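Running the gripper demo on an open day

Tomadar guides / Visits and open days

These are the steps we use at the Bremthorpe workshop when visitors come in to try the simulator. One person can run it. Each turn takes 2 minutes, so keep the line short.

Before the doors open

1. Start the demo computer and log in with the visitor account.
2. Open Mets and load the file named "table open day". If it asks for a port, type 1706.
3. Switch to the wrist view. Visitors find it easier to aim from there than from the side.
4. Press Home. Wait for the arm to stop before you touch the hand controller.
5. Turn the speed down to 58 percent. Full speed is too quick for a first try.

With each visitor

1. Show them the two buttons, one to open and one to close. Let them press both before they move the arm.
2. Have them open the fingers all the way. The gap should be clear, with a dark fingertip on each side and the tabletop showing between them.

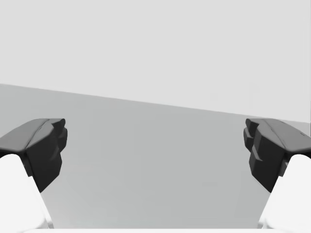 Page last changed: November 2021

3. Add the block from the Objects menu. Ask the visitor to line it up in the middle of the gap, then lower the arm slowly.
4. Close the fingers and lift. If the block slips, press Reset and go again.
5. Press Home before the next person sits down.

Small children may need you to work the arm while they press the buttons — that is fine. The Skusthorpe site uses the older hand controller, where open and close are swapped.

At the end of the day, close Mets first and then shut down the computer.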